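在庫の置き場所を決める、という話
発表者用メモ(土曜の回、持ち時間32分)

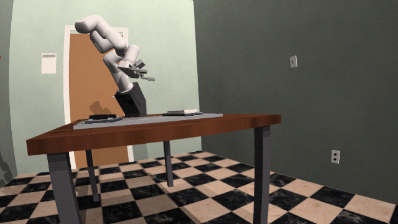
Meifang Yanからは事前に、題が地味すぎて人が来ないのでは、と言われた。置き場所の話を聞きたい人は、すでに置き場所で困っている人だけだろうとのこと。たぶんその通りなので、今日は困っている人に向けて話す。導入は短くする。

〔はじめに 2分〕
自己紹介は名前と店のことだけ。Dewanは布と糸と手芸用の小物を売る店で、通販の比率が年々上がっている。倉庫は店の裏の一部屋。広げる予定はない。
話すのは、棚の番号の付け方、よく出る品の置き方、返品の扱い、棚卸しの四つ。システムの選び方は話さない。質問が出たら最後に回す。

〔棚の番号〕
以前は商品名の札を棚に貼っていた。ボタンの棚、ファスナーの棚、という具合。ボタンが増えてファスナーの棚にはみ出したときに破綻した。札には「ファスナー」とあるのに半分はボタン、という状態が一年近く続いた。
今は場所に番号を付け、商品はその番号に紐づける。番号は列、段、区画の順。例:C-4-07。
ここで会場に聞く。場所に番号が付いている人、商品名で管理している人、どちらでもない人。手を挙げてもらう。
番号を付けるときの注意。
・段は下から数える。上から数えると、棚板を足したときに全部ずれる。
・数字の1と英字のIを混ぜない。うちはIとOの列を飛ばした。
・札は棚板の前面に貼る。側面に貼ると隣の列と間違える。
・欠番を残しておく。詰めて振ると後で必ず足りなくなる。
札を手書きにするか印刷にするかはよく聞かれる。どちらでもよい。ただし書く人によって7と1の区別がつかないことがあり、うちは結局印刷にした。

〔よく出る品〕
出荷の多い品を梱包台の近くに置く。どの本にも書いてある。難しいのは、いつ入れ替えるか。
最初は毎月入れ替えていた。やりすぎだった。Kamrul Akandaが場所を覚えたころに変わるので、拾い間違いが増えた。今は季節の変わり目だけにしている。次は9月。
裏地と接着芯は一年を通して動かさない。重い反物は腰の高さ。これは出荷の多さより優先する。
(時間があれば)毛糸の話。秋に急に出る。梱包台の横を8月の終わりに空けておかないと、箱のまま床に積むことになる。一昨年はそれをやって、同じ色番を二度発注した。

〔返品〕
いちばん質問が多いところなので、ゆっくり話す。
返品は元の棚に直接戻さない。必ず保留の棚に置く。保留の棚には専用の番号を付ける。うちはZ列。検品した人が日付と名前を書いた紙を添え、翌日の朝に別の人が戻す。
同じ人が検品して戻してもよいのではないか、という意見はNatália Marinhoの店でも出たそうだ。あちらは人が少ないので同じ人がやっている。その代わり時間を空ける。昼に検品したら戻すのは夕方。それでも間違いは減ったと聞いた。人数に合わせて決めてよいと思う。
カット済みの布は返品を受けていない。ここは店ごとに規約が違うので深入りしない。
保留の棚がいっぱいになったらどうするか。いっぱいになった時点で他の作業を止めて片付ける。棚を増やすと、保留の品が増えるだけだった。

〔棚卸し〕
年に一度まとめて数えるのをやめて、少しずつ数える形にした。決算のときの全数確認は別に必要なので、税理士に確認すること。これは必ず言う。
全体を21の区域に分けて、開店前に一区域ずつ。一区域にかかるのは約7分。ファスナーの区域だけは長くかかるので、人が二人いる日に当てる。
数える人には帳簿の数を見せない。見せると合わせてしまう。私もやった。
差が出たときは、まず隣の区画を見る。次に保留の棚。次に梱包台の下。それでもなければ帳簿を直し、直した理由を一行書く。「不明」でもよいが、空欄にはしない。
差の多い区画は毎回だいたい同じになる。うちはバイアステープ。幅違いの袋がよく似ている。置き場所を離したら収まった。

〔道具〕
聞かれたら答える程度。
札の印刷はMonomby、在庫表はWuto。どちらも前から使っているというだけで、表計算ソフトでも同じことはできる。
読み取り機は一台。二台目は買ったが、充電を忘れてほとんど使っていない。

〔質疑〕
予想される質問。
同じ品が二か所にあるときは。→ 主と予備に分け、予備の番号も登録する。予備から直接出荷しない。
番号の付け直しにどれくらいかかったか。→ 休業日を二日使った。一日目は札を貼るだけ、二日目に登録。営業しながらやるのは勧めない。
置き場所のない新商品は。→ 入荷前に番号を決める。決まらないうちは発注しない。これは守れていないときがある。
家族だけの店でも必要か。→ 出す人と探す人が別なら必要。
Garnet Sandhuが最前列にいたら、引っ越しのときの話を振る。長くなりそうなら時計を見せる。

〔配布物〕
番号の付け方の見本を入口の机に置く。足りなかった人には後で送るので、帰りに連絡先を書いてもらう。紙とペンはPiyumi Siriwardenaが持ってくる。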